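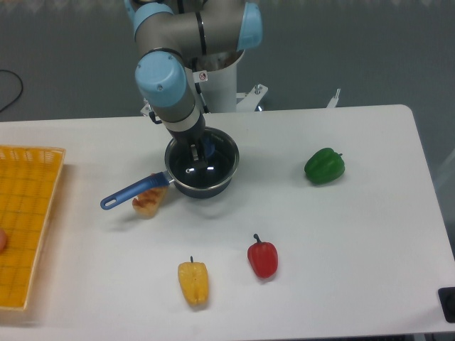

Entretenir ses casseroles : ce qu'il faut savoir avant de frotter

Le courrier reçu depuis le mois d'août porte en grande partie sur le même sujet : des fonds de casserole noircis, des revêtements qui accrochent, des manches qui prennent du jeu. Nous avons regroupé les réponses dans cette lettre.

Première question, la plus fréquente : que faire d'un fond brûlé ? Sur l'inox, couvrez la zone d'eau, ajoutez deux cuillerées de bicarbonate, portez à petit frémissement pendant une dizaine de minutes et laissez refroidir. Le dépôt se décolle ensuite à la spatule en bois. S'il en reste, recommencez. La paille de fer laisse des rayures où les aliments accrocheront la fois suivante.

Sur l'aluminium nu, oubliez le bicarbonate, qui noircit le métal. Un peu d'eau vinaigrée, ou des épluchures de pomme que l'on fait bouillir, donnent un meilleur résultat. Rincez et séchez tout de suite.

Les revêtements antiadhésifs demandent moins de travail et plus de précautions. Pas de feu vif à vide, pas de couvert en métal, pas d'eau froide dans une casserole qui sort du feu. Le choc thermique déforme le fond, et une casserole bombée chauffe mal sur une plaque à induction. Lorsque le revêtement s'écaille, il est temps de la remplacer.

La fonte se lave à l'eau chaude, avec une brosse, et se sèche sur le feu. Une goutte d'huile étalée au chiffon suffit avant de la ranger. Les taches de rouille se reprennent au gros sel. Si la fonte est émaillée, pas de sel ni d'huile : une éponge douce et du savon.

Plusieurs d'entre vous demandent aussi si le lave-vaisselle abîme les casseroles. L'inox le supporte bien, même s'il en ressort parfois avec des reflets bleutés – un filet de vinaigre blanc les efface. Le cuivre, la fonte et l'aluminium se lavent à la main.

Pour les manches, vérifiez les vis deux fois par an. Un manche vissé se resserre en un tour de tournevis. Un manche riveté qui bouge doit passer entre les mains d'un réparateur, et l'atelier Castora en accepte sans rendez-vous le samedi matin. Comptez 3 euros par rivet, fourniture comprise. Les couvercles dont le bouton est cassé peuvent être déposés au même endroit, à condition d'apporter les morceaux.

Un mot sur le rangement. Empiler les casseroles fait gagner de la place, mais les fonds rayent l'intérieur de celle du dessous. Glissez un rond de feutre ou une feuille d'essuie-tout entre chaque pièce. Les couvercles se rangent debout, dans un égouttoir ou sur une tringle fixée à l'intérieur de la porte.

La fiche complète, avec les durées de trempage par matériau, est disponible à l'accueil. Le prochain envoi portera sur l'affûtage des couteaux, et les questions peuvent être déposées dès maintenant dans la boîte de l'atelier.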